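Forum Peau et cicatrices > Produits et soins
Sujet : Sérum cicatrisant Vollex, quelqu'un y croit ?

margotte_31
Bonjour à tous, opérée en juin (vésicule, plus une vieille hernie reprise au passage), je me retrouve avec une cicatrice de 11 cm encore bien rouge. Une collègue ne jure que par le sérum Vollex. J'ai regardé le prix : presque 100 euros le flacon, et il en faudrait deux pour une « cure complète ». Sur leur page ils promettent une peau « redevenue neuve ». Ça me paraît gros. Des retours de gens qui ne vendent rien ?

Skirkia
J'ai fait la cure l'an dernier. Cicatrice plus claire au bout de quatre mois, plus souple aussi. J'en suis contente, je le rachèterais.

vieux_grognon
Et sans sérum, elle aurait été comment au bout de quatre mois ? Une cicatrice rouge pâlit toute seule dans la plupart des cas, sur un an, parfois plus. Tu mets de la crème, du sérum ou de l'huile d'olive, elle pâlit et tu remercies le flacon.
Ce qui compte beaucoup, c'est ce qui se passe au départ : le sens de l'entaille par rapport aux plis de la peau, la tension sur les bords, s'il y a eu infection ou pas.

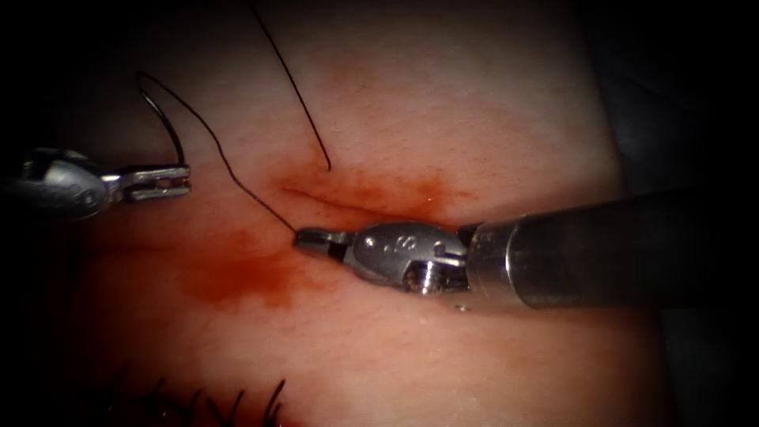
Et ensuite l'endroit du corps. Une épaule ou un sternum, ça tire toute la journée, ça peut s'élargir même avec un chirurgien très soigneux. Le bas du ventre pardonne mieux. Aucun cosmétique ne change ça.

Skirkia
Merci pour le cours. J'ai deux cicatrices du même jour, je n'ai traité que celle du haut, et c'est la plus belle des deux. Explique.

vieux_grognon
Tu viens d'écrire toi-même qu'elles ne sont pas au même endroit. Et celle du haut, tu la massais deux fois par jour pour faire pénétrer le produit, non ? L'autre, tu la massais ?

Skirkia
Non. Bon. Ça ne prouve pas que le sérum ne fait rien.

vieux_grognon
Ni qu'il fait quelque chose. C'est à celui qui encaisse 200 euros de le montrer.

Nabil Abu Hammour
Je suis allé lire leur « étude ». 396 personnes, tout le monde a reçu le produit, pas de groupe sans rien, et le résultat est un questionnaire de satisfaction. On ne peut rien en tirer. Les plaques de silicone ont au moins été comparées à autre chose, même si les essais ne sont pas fameux non plus.
Pour margotte : demande comment tu as été refermée. Fils, agrafes, colle, surjet sous la peau, les marques qui restent n'ont pas la même allure.

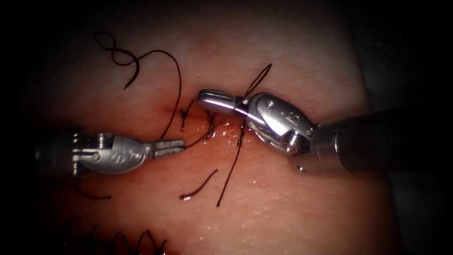 Incision en cours de suture sur un support en tissu synthétique rose.
Les petits points de chaque côté de la ligne, par exemple, viennent souvent de fils restés un peu longtemps. Si c'est ça qui te gêne, parles-en au contrôle.

Ayaaba
Pas d'accord sur la silicone. J'ai eu les plaques Taldale, ça se décolle dès qu'il fait chaud et j'ai fait une belle irritation. Au moins le sérum ne m'a rien fait de mal.

Nabil Abu Hammour
Je n'ai pas dit que c'était agréable à porter. En cas de rougeur on arrête et on demande au pharmacien.

margotte_31
Merci. Donc j'attends, je masse si le chirurgien est d'accord, et crème solaire ? Ma collègue va me faire la tête.

vieux_grognon
Crème solaire, oui, ou un tee-shirt. Pour la collègue, demande-lui qui lui a vendu le sien.

margotte_31
Sa belle-sœur. Elle est ambassadrice de la marque...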